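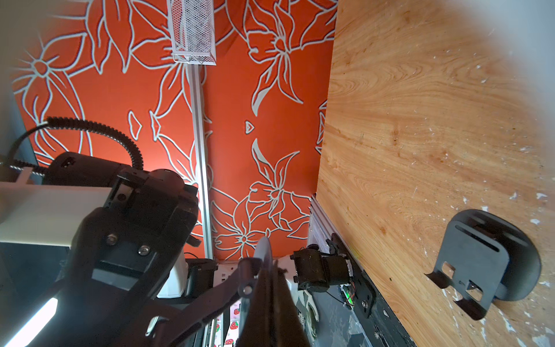
4.2 Collecting demonstrations with two arms and changing views

Most of the trouble we had in the early part of this work came from the wrist views, and so we would like to spend a little time on them before we get to the numbers. A policy that learns from a wrist camera sees the world swing past as the arm moves, and whatever happens to be behind the gripper takes up a good share of every image. In our first round of training, which we ran in June, the policy learned the backdrop about as eagerly as it learned the parts. It did lovely work in front of the walls it knew and then wandered off once we changed them.

Our answer, which we call Gape, is a fairly gentle one. We keep the task and the arms the same and change the surroundings between blocks of demonstrations, and we ask the encoder to give similar features to moments that share the same arm pose and the same stage of the task. The loss is the one given in Section 3, with the pairing weight held fixed for every run reported here. Nothing is masked out and no segmentation model is needed, which kept the training code short enough for new members of the group to read in an afternoon.

We collected 123 demonstrations in all. Of these, 98 went into training and the rest were held back, either for validation or because the recording of one arm had dropped out partway through. Each operator was given time to practice first, and we are glad we allowed for this — the early practice runs were jerky in a way that we would not have wanted any policy to copy.
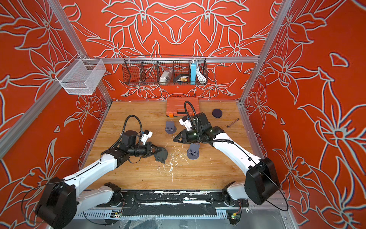 Figure 4. The two-arm cell with a patterned backdrop. Both arms reach in over a shared wooden tabletop, with small printed parts and an orange tool case between them.

Why not simply train on the fixed camera and leave the wrist views out?
We tried that, and the fixed view alone did well at bringing a gripper near a part but poorly at the last small correction before closing, where the fingers themselves tend to hide what matters.

The comparison with the plain policy, which we call Kalix in the tables, was made with the same demonstrations, the same number of training steps and the same starting weights. On backdrops left out of training, Gape finished 82 percent of its trials. Kalix finished 17 percent, and most of its failures came early, during the first approach. We had expected a gap, though we will admit we had not expected one quite so wide, and we repeated the whole comparison with a fresh seed before we felt comfortable writing it down. The order of the two policies did not change.

Some failures remain, and they are worth a word. When the two arms come close together, each wrist view fills up with the other arm, and the features drift in a way the pairing loss does little to correct. The policy then tends to hesitate, and now and then it opens a gripper too soon. Adding the fixed view helps with this — the details are in Section 5, together with the runs in which the two wrist streams were delayed on purpose.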